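Thread: Warum ich gerade völlig in der Geschichte der Beschriftung versinke 🧵

1/
Seit Sonntag lese ich nur noch über Schilder. Türschilder, Tischschilder, Klingelschilder, Regalschilder! Schuld ist ein altes Musterbuch der Firma Pudier, 319 Seiten, fast nur Schriftproben, und ich habe es (kein Witz) beim Frühstück angefangen und beim Abendessen immer noch gelesen.

2/
Was mich gleich gepackt hat: Pudier unterscheidet zwischen Schildern, die man im Vorbeigehen liest, und solchen, vor denen man sitzt. Für die zweite Sorte gibt es ein ganzes Kapitel. Strichstärke, Rand, Abstand zur Tischkante – alles drin.

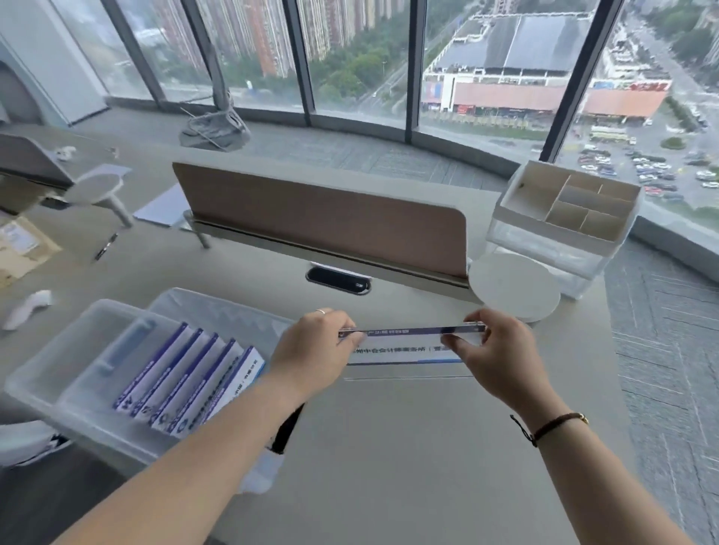 3/
Tischschilder haben nämlich ein eigenes Problem: Sie werden von zwei Seiten angeschaut. Pudier druckt deshalb grundsätzlich doppelt und faltet. Bei durchsichtigen Haltern wird das richtig spannend, da kann einem die Rückseite in die Quere kommen. Guckt mal auf den blauen Streifen oben am Etikett, da läuft kleine weiße Schrift spiegelverkehrt durch. Ich liebe sowas!

4/
Dann der Farbbalken. Bei Lacson (Katalog Nr. 2319, falls wer sucht) ist der Balken oben immer dunkler als der unten. Begründung im Katalog: Das Auge steigt oben ein. Ob das stimmt, weiß ich nicht, aber seitdem sehe ich überall Balken.

5/
Schriften über mehrere Alphabete hinweg sind noch mal eine Welt für sich. Chinesische Zeichen brauchen bei gleicher Höhe viel mehr Luft im Inneren, sonst laufen sie auf Entfernung zu. Ein fettes Blau auf Weiß geht aber wunderbar, wenn die Zeile nicht zu lang wird. 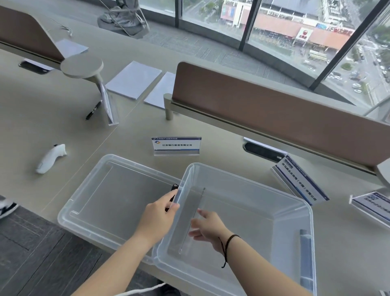
6/ Und jetzt: Aufbewahrung
Ja, auch dazu gibt es Literatur. Das Archiv in Plindgate hat 3917 Schilder und sortiert sie nach Format, erst danach nach Ort. Klingt verrückt, ist aber schlau: Gleiche Größen verkratzen sich weniger, und man findet schneller Ersatz.

7/
Mein Liebling aus der Sammlung ist ein Emailschild der Rilwood-Werke, auf dem das W zu breit geraten ist und das D dafür ganz schmal am Rand klebt. Da hat jemand vorne zu großzügig angefangen. Kenne ich von jeder Geburtstagstorte.

8/
Im November kommt ein Nachdruck vom Pudier-Buch, diesmal mit Register. Wer alte Klingelschilder hat: Fotos gern in die Antworten, je krummer die Buchstaben, desto besser!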